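Planning a Household Robot Purchase: Workshop and Kitchen Tips

Filed under Equipment, Demville Home Notes

The purchase price of a two-armed household robot is the easy number to find. The costs that get missed are spare parts, floor space and the hours spent teaching it a task. Work those out first, in simulation if the dealer offers it. Most will lend a software trial before they take a deposit.

Start with one task

Choose a job you do every day at one surface. Clearing a small table is a good test, as the objects differ in height and grip: a shallow bowl, a flat box, a tray, something long and thin. A machine that manages only the bowl is a poor buy at any price.
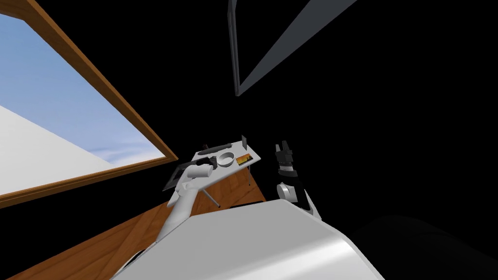 Set the trial up with your own measurements. A table 40 inches long puts both ends within reach of most two-armed units parked at the center. At 94 inches the base has to travel, and a traveling base belongs to a higher price class. Measure the standing room in front of the table as well — the torso takes up more of it than the arms do.

Grippers

Parallel grippers with two fingers handle box edges, handles and rims. They are less suited to a card lying flat on a hard top. Ask for the maximum opening and the fingertip thickness in writing. Check that replacement fingers are sold singly; the Khoury catalog lists a pair at $134, and a busy kitchen should budget for two pairs a year.

Budget lines to include

Deposit and delivery.
Spare fingers and one spare wrist cable.
A reserve of $2,000 for the first year, kept apart from the purchase money.
Software renewal. The Omar plan renews in April whatever month you sign up, so a winter start pays for a short first term.
Floor repairs, if the unit will stand on finished wood.

Run the trial from more than one arm position before signing. Reach that looks adequate on one side can be short on the other, and an object near a far corner will show it soonest.

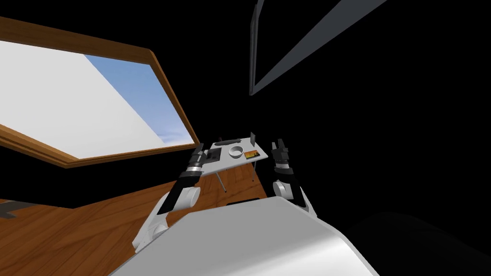 Renting first

The Ukotdale depot rents by the month and credits half the fee toward purchase. Pick up before 10 a.m. and bring the table measurements with you.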